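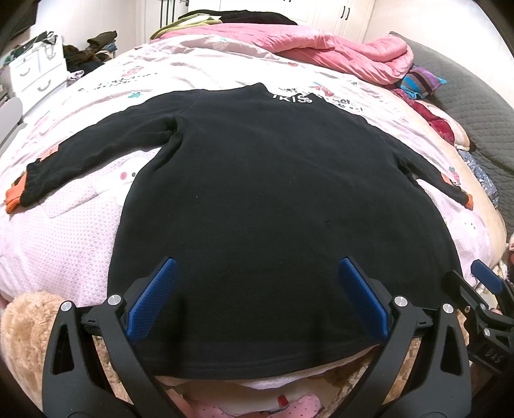 Do we need to finish the pre-purchase check before the order for more hand grippers goes in?

The check comes first, then the order. Idow hold a quote for 30 days and the check takes an afternoon, so there is time for both.

Pre-purchase safety check, hand-held grippers, garment work in homes
Checked by Meron Mekonnen, June. Second pair of eyes: Ekene Ekwueme

Mark each line OK / FIX / HOLD. Comment next to it. HOLD means the line comes off the order until someone clears it.

1. Finger pads. Edges stuck down, no lifting corners, no grit in the surface.
OK. Blue textured ones, same as the quote. Spare pads are quoted separately, see line 13.

2. Pivot screws. Finger tight is not tight. Use the driver.
FIX. One backed out on the older set. Threadlock not in the budget at all, add it, its pennies.

3. Pinch points at the linkage. Open and close slowly with a glove on, look where the skin would go.
FIX. Gap behind the fingers closes right down. Want a guard or at least a printed warning. Asked Idow for a price on a guard, no answer yet.

4. Sharp edges on outer arms.
OK after a rub with fine paper. New ones to be checked on arrival, same test.

5. Trigger return. Should open fully by itself when let go.
OK

6. Catch test on fabric. Cuffs, ribbed hems, sewn-on tags, printed lettering. No pulled threads.
OK on hems. Go gentle on tags. Not tried on lace or loose knit so leave those out of the first batch of tasks. 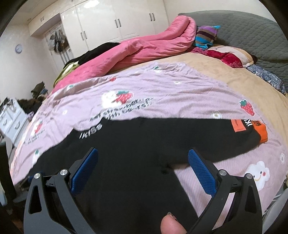
Nostden Household Handling Team / Equipment & Safety

7. Surface under the work. Bed, table or floor, whichever the task sheet says. Clear of drinks, pins, hair clips, anything hard in pockets.
OK. Add "check pockets" to task sheet. Black sweatshirt on strawberry bedding shows up well enough, pale on pale still to be tried before we pay for any lights.

8. Back and reach. Nobody leaning over a low bed for more than 20 mins without a break.
FIX. Beds are too low for taller people, full stop. Kneeling pad or a stool. Budget for one per operator please, not one per site.

9. Hand strain. Swap hands or swap person every half hour.
HOLD. We only have one trigger size. Small hands are working at full stretch. Don't order the lot in one size till Ayantu has tried the short trigger.

10. Camera mount and cable. Strain relief, no loop hanging where it can snag.
OK. Ties to be replaced, the velcro sort.

11. Batteries and chargers. Charge on a hard surface, never on bedding. Never overnight.
HOLD. Quote has the cheaper charger with no paperwork I can find. Asked for the certificate. If it doesnt turn up we go with the Amis one and pay the difference.

12. Cleaning between homes. Wipe pads and handle, wipes that don't rot the glue.
FIX. Current wipes make the pads go tacky. Two other sorts on trial.

13. Spares. Pads, screws, springs.
FIX. None on the quote. See money below.

Money (before VAT)

Gripper set, pair, Idow: £581
Bench charger, screws, pads, springs, threadlock, stools, first year: £1,137, and this is the line people forget
Operators to kit out: eight
Delivery: around 2 weeks from order, so they say

Order four sets now, four when line 9 is cleared. Same unit price either way, I checked. Feyisa asked for all of them at once to tidy up the paperwork. Would rather wait.

Sign-off: MM yes for lines 1, 4, 5, 6, 7, 10. Everything else open.

2 shares 8 comments

Comments

Gunnlaugur Bach
Agree on splitting the order. Can the stools come out of the furniture pot? There's some left in there and it goes back end of June.

Meron Mekonnen
If you can get it signed, yes. Don't let it hold up the pads.

Ayantu Tsegaye
Tried the short trigger this morning, 10.30. Much better for me, Ekene says cramped. So mixed sizes I think. Will do a longer go on jumpers and trousers before you clear line 9.

Ekene Ekwueme
Cramped is putting it kindly. Keep me on the long one.

Irén Sipos
Line 3, can we not make the guard ourselves? Printer is free most afternoons. I'd want to see it tested for snags on sleeves first though, a guard that catches cuffs is no use.

Gunnlaugur Bach
Print two and try them. If Idow come back with a price we compare.

Meron Mekonnen
Charger certificate still not here. Line 11 stays on HOLD. Please dont use the loan one in the meantime, it's on my desk with tape over the plug.

Irén Sipos
Noted. First guard is on the printer, will bring it over at 4.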